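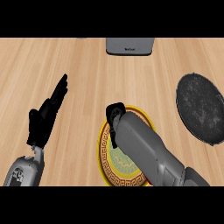

So I've finally got the two-armed setup in the simulator behaving itself, mostly, and a few of you asked how I keep it that way. I should warn you that almost none of this is glamorous. I spend maybe an hour a day on the fun part and the rest of it on config files.

The cell is called Tully. It's a tabletop, two gray arms, two black hands, and whatever tableware I feel like putting down that week. All of it lives inside Dromitz, the simulator we use at Kundstead, and it loads from one big scene file that was 408 lines long when I inherited it and had exactly one comment in it. The comment said "fix". I still don't know what.

First job every morning is the home pose check. I load the scene, send both arms home, and read back the joint angles before I let anything else run. If one of them is off I stop right there and look at the calibration offsets, which sit in their own file now (they used to be scattered all over the place, and I lost a whole Saturday to that). Last month the right wrist kept coming up a hair rotated. I rebuilt the hand model, swapped the controller, swore at it a bit, and finally found a degrees value sitting in a field that wanted radians. It was tiny, so the arm still looked fine from a distance. Grasps were landing off to one side and I'd been blaming the fingers the whole time!

Fingers deserve some blame too, mind you. Each hand has its own gains and I keep them in a plain table with the date I last touched them. Too stiff and the contact solver gets jittery, and anything you touch starts buzzing across the table like a phone on vibrate. Too soft and the fingers sag. I had a nice set of numbers back in September, saved them under the name "good", and then overwrote "good" with something bad. Now they get numbered. We're on set 17.
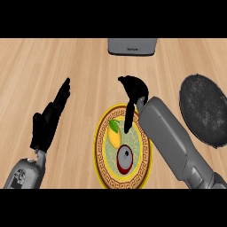 Collision shapes are where most of my week goes. What you look at and what the physics engine feels are two separate sets of geometry, and when they drift apart you get fingers stopping in midair, or sinking into things they ought to bump. Flat stuff on an open table is easy. A hand coming down over a plate is where it gets interesting, and my favorite check at the moment is the one with the mango and the little red jar sitting on the plate together. One long finger of the right hand hangs straight down there with its tip dipping just inside the rim, and that rim is exactly the kind of edge a lazy collision shape gets wrong. If you wrap the whole plate in a single convex hull, the physics thinks the middle is filled in, like a lid. So the plate gets chopped up into smaller pieces, and the fruit and the jar get their own simple shapes, and the leaf on the mango gets nothing at all, because I tried giving it one and regretted it.

I asked Abundio Trujillo to look over my plate pieces, as he's done a lot more of this than I have. His advice was to turn off the pretty rendering completely and look at just the collision geometry for a while. Good advice. Without the yellow rim and the Greek key pattern to distract me I could see a gap between two of the pieces, wide enough for a fingertip to get stuck in. I'd been staring at that plate for days and had never seen it. I think I was admiring the pattern.

After any change to the shapes I run the full batch overnight. That's 147 short episodes, same starting table, with the objects nudged a little each time. I used to watch them live, which is a terrible way to spend an evening, so now Esska (our logging script, named by somebody before my time) writes out the contact forces and flags anything over the limit. In the morning I read the flagged ones and skip the rest. After the gap in the plate got closed, the flagged count came down to 69. That's still a lot, I know, but most of those are one bug wearing different hats: the right forearm passing too low over the plate on its way in. Raising the approach height clears the plate and then makes the elbow unhappy, so I've been creeping it up a bit at a time.

A couple of little habits, for anyone looking after something similar. Reset the solver between episodes, properly, don't just teleport everything back to where it started. Leftover velocity is sneaky. And keep a boring scene around, one with the arms and the table and no tableware whatsoever, so that when something goes weird you can find out fast whether it's the robot or the stuff. I made mine embarrassingly late.

Next up is the thumb on the left hand. It has a limit set a little too tight in the model, so it never quite closes the way I ask it to, and I've been ignoring it while the right side got all my attention. I'm also going to split that scene file into pieces, table in one, arms in another, objects in a third. I've said that before. If any of you have a sensible naming scheme for object variants, please leave it in the comments, mine has reached "plate_new_new2" and I'm not proud of it.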